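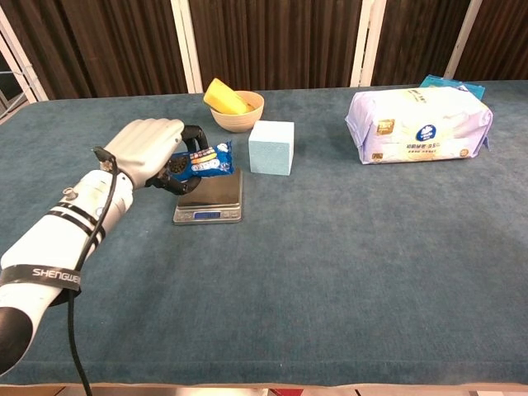

**Weighing & packing snack boxes: your questions**
updated 11/4/19

**Do I weigh every packet?**
Yes. One at a time, on the kitchen scale. Write the number down before you pick up the next one.

**What does the scale need to say?**
Depends on the snack. Small packets 45 g, wrapper included. A gram over is fine, a gram under goes in the reject bowl.

**Scale won't settle?**
Smooth out the cloth under it. Still jumpy, turn it off, count to five, back on. Then ask Danai.

**Can I use my own scale?**
Please don't. We had two diferent readings all last December and had to redo a whole Margaritis order.

**Crumpled packets ok?**
Crumpled yes. Split or leaking no.

**How many go in a full box?**
Big box is 800 g total, half box is 369. No, I don't know why it isn't 400, ask Attila Csizmadia, he set it up with Stisholm.

**Wrapper weight, do I take it off?**
No. Everything is gross weight.

**Grams or ounces?**
Grams. If the display shows oz press the unit button untill it says g.

**My box came out at 680, now what?**
Short. Open it, check against the sheet, usually a row got skipped. Dont top it up with random packets.

**Where do the sheets go?**
Blue folder, front desk. Chrysanthi picks them up at the end of the day.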